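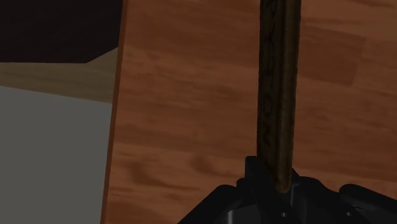

Figure 3. Rendered wood surface with horizontal grain, oval knots and a darker patch at upper right.

3.2 Preference for visible knots

Respondents in Hornell and Sternon were asked to choose between clear and knotty boards for a kitchen table. Of the 148 households that returned the form, more than half preferred boards with at least a few knots. Those who had bought new furniture in the past 12 months were more likely to choose clear boards, and this held in both towns.

Price had a weaker effect than we expected. When the clear board was offered at a discount of 25 percent, most people kept their first choice. Several wrote that knots made a table look older – a few meant this as a complaint.

Color was harder to separate from grain. Warm orange and brown tones were rated well in both towns, but strong dark streaks divided respondents, mainly by age. The earlier Horgan survey reported a similar split using a mailed form with printed samples. We did not ask about finish or gloss, and the answers should be read with that in mind.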